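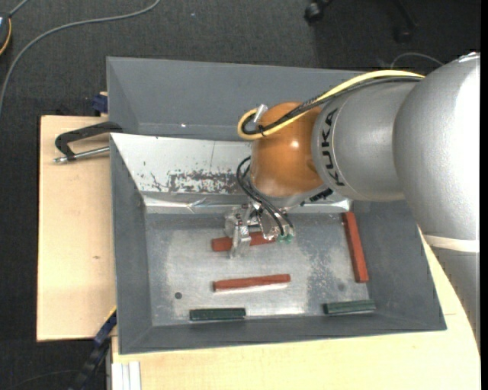
Red bars and green bars, all in the one gray bin.

I've been on a sorting kick since July, and bins are my whole personality now. My old way was a deep drawer where everything long and thin went to die. Then Muthoni Kashindye talked me into shallow bins, the plain gray rectangular kind, and wow, what a difference! You look down and there's your stuff.

I do mix colors in one bin - red in with dark green is fine by me, they're easy to tell apart. Umut Duman thinks every color needs its own (he has 54 bins, so take that how you like). I also like a pale wood top under them, because gray on my old dark bench just disappeared after supper.

Next up is the shelf by the door, which still has a box marked Pemow that I'm scared to open.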